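# Teaching the Arms: Frequently Asked Questions

Last revised 01/07/2019. Maintained by Eugénie Coste, who would prefer that you read this before knocking.

### I have never driven a robot. Can I still record demonstrations?

Yes. Most of our best operators arrived knowing nothing, and the worst one has a doctorate in control theory. You hold two handles, the arms copy you, and the software writes down what happened. Plan on being terrible for your first 50 episodes. We throw those away without watching them, so be as terrible as you like.

### What is the task, exactly?

Groceries to tray. Pick up the item named on the prompt screen, put it in the tray, let go, back off. Either arm may do the work, whichever is closer. The other arm should stay out of the way and resist the urge to help.

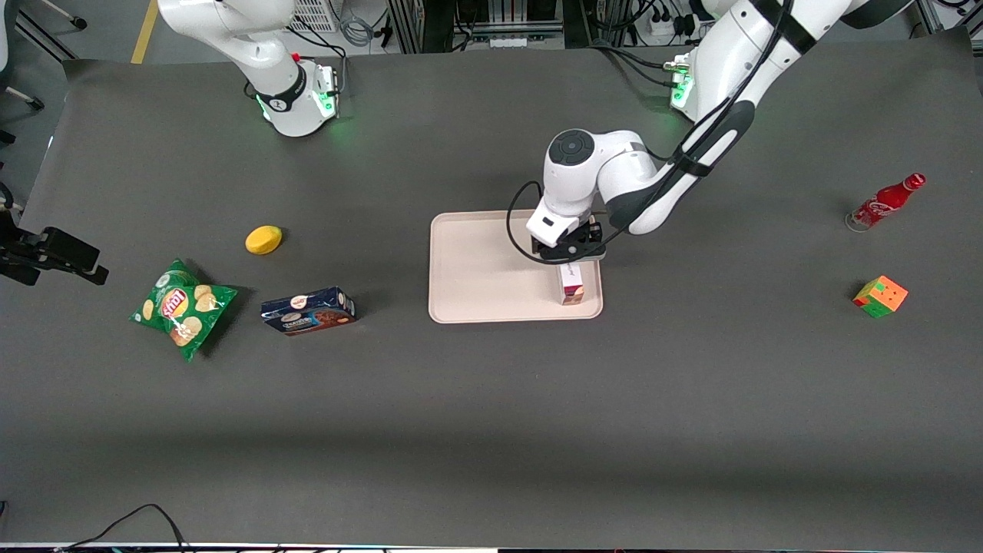 *Tray task, left arm at the tray. "Left" always means the robot's left.*

### Why do you keep saying "the robot's left"?

We lost most of October to people who meant their own. If you sit facing the arms, everything is mirrored. Write the robot's side in your notes, every time, even when it feels silly.

### Hand guiding or remote control?

Both work, and we use them for different things. Hand guiding means taking hold of the arm and walking it through the motion. It's quick to learn and good for showing one awkward approach angle. It also puts your sleeve in half the video, and the model then learns that groceries are moved by sleeves. For anything going into the Hamel training set, use the handles and keep your hands off the mat.

### Do I look at the table or at the screen?

Start with the table. Once you can place a box without clipping the tray rim, switch to the wrist view for the last part of each reach. The model has to make do with the cameras, and if you're steering by something only you can see — a gap behind the box, say — it will copy the motion and miss the point.

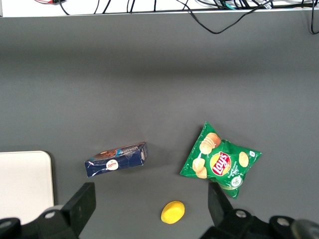 Try to settle on your grasp before you start down. A chip bag wants a pinch on a crease and very little ambition. Boxes should be taken across the narrow side with the fingers square to it. Small round things want you directly overhead, or they will leave.

### I fumbled a grasp. Do I start over?

Finish it if you can. A miss followed by a calm second try is useful, and we keep those under the "recovery" tag. A miss followed by a long pause and some muttering is less useful. (There is no audio. We can tell anyway.) If the item ends up off the mat, stop the episode, mark it failed and reset.

### How neatly should things go in the tray?

Inside the rim and stable. That's the whole standard. We had one operator, very gifted, who lined everything up like a shop window, and the policy trained on his data spent ages nudging cookies by a hair and never got around to the lemon.
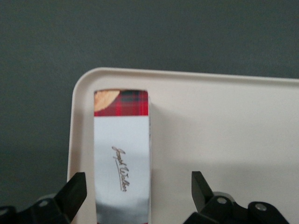 Open the fingers all the way before you lift, and lift straight up. Dragging a finger past a box on the way out is the most common fault we see in review, and it looks fine from your chair. It does not look fine from the wrist. Play back your first two or three placements before you do another batch.

### How many episodes do you need from me?

A session is 100. People who want to be listed on the Vaneck report need 300, spread over several sessions. Please don't attempt all of them in one afternoon. The last stretch always looks like it was driven by someone thinking about dinner, which it was.

### May I eat the items?

No. The chips are equipment.

### The arm stopped and won't follow me.

You've probably moved the handles faster than the arm is allowed to go. Let go, bring the handles back to the rest position and press resume. If it happens more than 2 times in a session, lower the scaling in the Clisetti panel. Don't unplug anything. Whatever you unplug will turn out to be the recorder.

### Where do my recordings go?

To the Starwood drive, under your initials and the session number. Check that the file sizes aren't zero before you leave. Questions not covered above go to Eugénie, preferably in writing and with the episode number attached.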